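Ovura puts its bench rules on paper, and they're shorter than I feared

I've been hearing since September that Ovura was writing up proper house rules for its two-arm benches in Loven, and I'll admit I expected a binder. You know the kind – thick, laminated tabs, lives on a shelf and gets dusted before an audit. What they put up this week is four pages. Four! I read the whole thing standing at the counter with a coffee going cold, and then I read it again, which I can't say for most safety documents that cross my desk.

The rules cover the Tiêu benches, the ones used for pick-and-place work with small parts. Each has a pair of arms facing each other across a wood top, and a lot of the daily work on them is sorting plastic bricks into bins by color. It looks like play and I've said so in print before (I got letters), but two arms sharing one tabletop can run into each other very easily, and so can a hand that reaches in for a brick at the wrong moment.

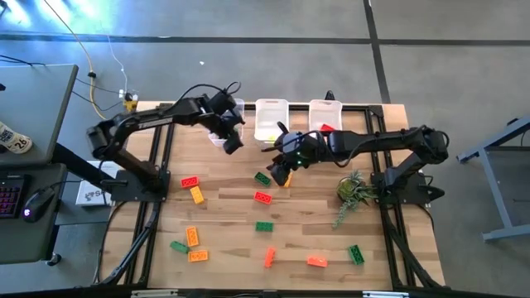

Bricks, bins and two arms on one of the benches in Loven.

There are 17 rules in all, and the first one is the one people argued over. Before anybody reaches over the tabletop, both arms have to be paused, including the one you aren't working with. Until now it was common to pause only the arm nearest you. I've watched it done plenty of times and never thought much of it, and reading the rule made me wince a bit.

Next comes a section on resets, meaning the bit between runs when a person puts the parts back. One person does the reset and one person holds the controls, and they don't swap halfway. The person resetting says "clear" out loud when their hands are out. No thumbs up, no nodding across the room. If the person at the controls doesn't hear it, the run doesn't start.

I also liked the part about what's allowed on the tabletop. Anything that is meant to be there, including a plant or some other thing the arms have to work around, gets written on the run sheet. Anything that isn't on the sheet comes off. Drinks stay on the desks. Cables on the floor get looked at before the first run of the day, and whoever does the looking signs for it.
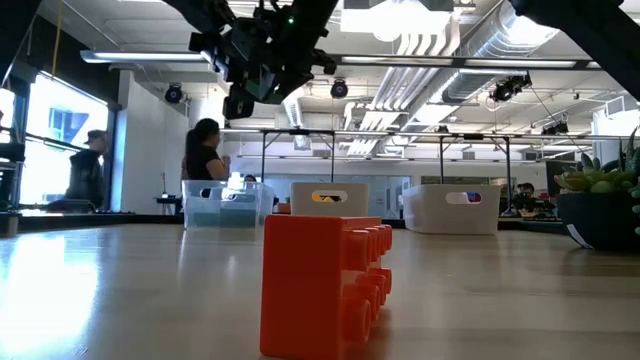
The numbers behind all this come from Ovura's own log. They went back through 1553 runs and pulled out every one where somebody hit pause in a hurry, then wrote down what had been going on. They haven't published the breakdown and I did ask (twice), but I'm told most of the new wording came straight from those notes. It reads that way too. There's a line about sleeves that could only have been written by someone who had caught one.

Not everyone is thrilled. One operator told me the two-person reset will slow the afternoon shift down, and she's probably right, at least for the first few weeks. The rules also say nobody works the controls for longer than 20 minutes without handing over, and on a thin day that is going to be a headache for whoever draws up the schedule. Ovura says it will keep the limit and look at the staffing. 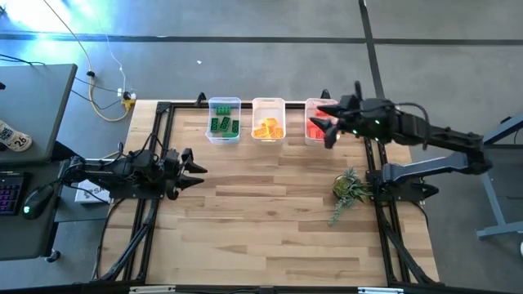 Hằng Mạch | Sat 1 November

The other half of the document is about how a run ends, and I found it more interesting than I thought I would. A sorting run counts as finished only when the arms are at rest and a person has checked the bins. If there's an odd color in with the others, it gets noted and left alone until the note is made. No quiet fixing! I can see the temptation – you spot one wrong brick, you pluck it out, and the sheet says everything went fine. The rule is pretty blunt on that and says a tidied result is a false one.

Jamus, the outfit that runs similar benches across town, has asked for a copy and may take up the same wording. I'd love to see that. People move between the two shops a lot, and having one word for "my hands are out" in both places seems like a very good idea to me. Nothing has been signed yet, and the person I spoke to at Jamus wanted it known that they have a few changes in mind, mainly to the part on handovers.

The rules are already in force on the Tiêu benches. New starters get walked through them before they touch the controls, and everybody else has to read them and initial the last page. If you work over there and something in them doesn't match what happens on your shift, there's a blank box at the bottom of page four for that. Use it, and then drop me a line as well if you feel like it.

Contact the newsdesk | © Loven local news, all rights reserved | Back to top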